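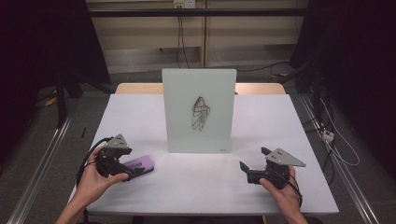 Skirnura Manipulation Team

Open day, January, the Lodell building. Doors at 2, line already down the hall. First stop is the whiteboard station: small upright panel, black marker scribble, purple eraser in the left gripper, right one empty. Both worked by hand. The job is wiping. Sounds dull, isn't.

"Everyone leans in too hard," the host says. The team wants 1000 wipes logged before spring, all differnt scribbles, to train the Stirkov arm next door. Visitors get a turn. Mine was slow. The grippers are heavier than expected and the cables tug at your wrists.

Then the arm itself. Slower than any of us, missed a corner, went back for it. Small cheer. A kid asked if it does windows. Not yet, apparantly.

Coffee after, then the Takeda room, drawers and door handles.

31 shares
2 comments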